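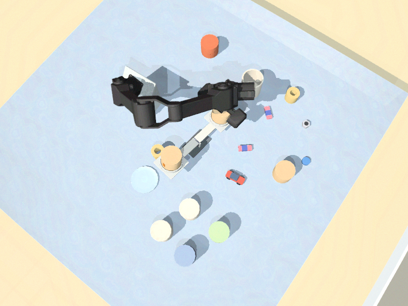
Black robot arm over a pale blue tabletop, in a computer rendering.

Jolport planning update, May

Objections to the Brudonley Lane scheme now at 154. Developer Cula wants up to 90 homes on the old nursery field, plus a new access road off Zapata Street. Civic society sent its letter in last night – main points are drainage, the footpath and loss of the hedgerow.

"We asked for the traffic survey in March and still dont have it," said Nadège Rolland, who chairs the planning group.

Comments close at 5 pm on the last day of the month. Paper copies of the plans are at the libary front desk. Hearing date to follow.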